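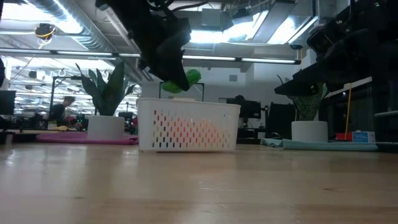

双臂桌面套件适合什么样的用户？
适合已有固定工作台、需要反复进行抓取与放置试验的小型团队。若仅作课堂演示，单臂版本已可满足需要。

本文为Ballerance双臂套件的试用记录，发布于2019年4月28日。套件由Zanside代理供货，3月到货，本站自费购置，与厂商及代理方均无合作关系。

安装工作依照随附手册进行，机械部分用时3小时，控制软件的配置另占去大半日。手册中文版对限位参数的说明过于简略，第23页的接线图与实物标注亦不一致，经致函Zanside后获得更正版本。建议后续购买者在通电之前先行索取该版本。

试用期间共执行抓取指令229次，其中前100次采用出厂参数，其余采用自行调整后的夹持力设定。两组的差别主要见于表面圆滑的物体。出厂夹持力偏大，闭合速度亦偏快，物体容易在接触瞬间偏移；下调之后，动作平稳程度有明显改善。完整记录将另文公布。
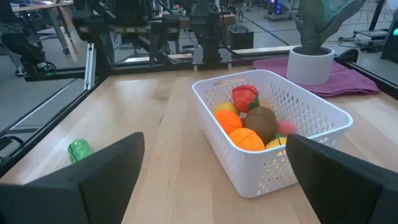 腕部视角是本套件与Harawira同级产品的主要区别所在。Harawira仅提供俯视画面，近距离对位须依靠估算；Ballerance则将腕部画面直接并入操作界面，延迟在可接受范围之内。不足之处在于夹指自身占据画面下方两角。以白色篮筐中的玩具水果为例，右前角那只带小绿叶的黄色水果即有一部分被右侧夹指遮住，操作者须调整腕部角度方可确认其轮廓。堆叠物体之间的相互遮挡同样存在，橙色水果后方的黄柠檬便只露出一部分。

关于售后，Zanside答复尚属及时，但备用夹指须由Brosden仓库调拨，周期大约三周。对于使用频率较高的单位，宜在首次订购时一并购入备件。固件升级目前仍需手动完成，升级后原有夹持力设定会被清除，操作前应先行导出参数文件。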